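Zasus Finger Comparison Set

Version 2, February 2025
Maintained by Olaia Barrios and Faizal Purba, Sutstead workshop

Summary

This set holds recordings made while comparing finger plates on a hand-held gripper. A person holds the gripper by its two handles and works over a table, and the recordings are later replayed on the Babaei arm. We wanted to know how much of the difference between finger types carries over from the hand to the arm. The short answer is that it depends a great deal on the object, and the notes below say where.

There are 400 recordings in total. Each one covers a single attempt at a single task, from the moment the operator lifts the gripper to the moment it comes back to rest. Failed attempts are kept and labelled.

What was compared

Flat metal plates: bare metal, with no padding. Stiff and thin, good at getting under a flat object.
Padded plates: the same shape with a rubber facing glued on.
Printed fingers: a softer, curved design made at Prindon. They bend under load, which makes the fingertip position less certain.

All finger types fit the same mount and can be changed with one screwdriver. After every change the operator opens and closes the gripper fully before recording, so that the zero point can be checked afterwards.

Tasks

sort: move small parts into the cells of a compartment tray
lift: pick up a thin flat item from the tabletop
turn: rotate an object in place and let go
return: take a part back out of a cell without touching its neighbours

The return task was added in version 2. It is the hardest of them and the one where the finger types differ most. The padded plates are often too thick to get between a part and the cell wall.

Folder layout

recordings/ one folder per attempt, named by task, finger type and attempt number
calibration/ zero checks and camera settings for each session
labels/ result of each attempt, plus free-text notes
replay/ logs from the Babaei arm
tools/ scripts for loading and trimming

Each attempt folder contains the view from the head camera, the finger opening over time and the gripper pose. Times are in milliseconds from the start of the attempt. Finger opening is in millimetres between the tips, with zero meaning closed.

Labels

Results are marked success, partial or fail. Partial means the part reached the right place but was dropped, knocked or pushed there. Ifeanyi Afolabi labelled the whole set and Rodrigo Requena went over it again. Where they disagreed, both labels are kept and the field "agreed" is set to no. Most of the disagreements are between partial and success in the sort task.

Table and lighting

The table stands between long aluminum rails and is clipped in position, so its place relative to them should be the same in every session. It was bumped once in August and put back by eye. Sessions affected by this are listed in calibration/moved.txt and should be left out if you need exact positions. 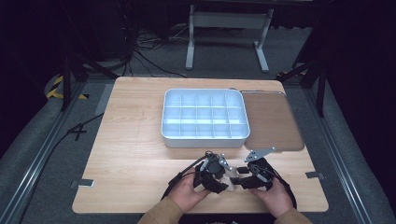 Cables are the other thing to watch. The gripper is wired, and on wide turning movements the operator can feel the cable pull. This shows up as a small drift in the pose, mostly in the turn task. We tried tying the cables back to the operator's arm, which helped with the drift but made people move more stiffly, so the final recordings were done without it.

Known problems

The bare metal plates reflect the overhead light at some angles, and the fingertip tracker loses them for a few frames. Gaps are filled with the last known value and flagged.
The head camera sometimes looks away from the gripper while the operator is choosing the next part. These stretches are not trimmed.
The first 20 recordings with the printed fingers use an older camera setting and look darker than the rest.
Replay logs are missing for nine attempts – the arm controller stopped before the end and we did not run them again.

Loading

Run tools/load.py with the path to an attempt folder. It returns the camera frames, the finger opening and the pose on one shared clock. Add --trim to cut the still part at the start. Long attempts can go past 2000 frames, so load them one at a time if memory is short.

Use and contact

The set is free for research and teaching. Please say which version you used, as the labels changed between versions 1 and 2. Questions about the recordings go to Olaia Barrios; questions about the replay logs go to Hugo Collado.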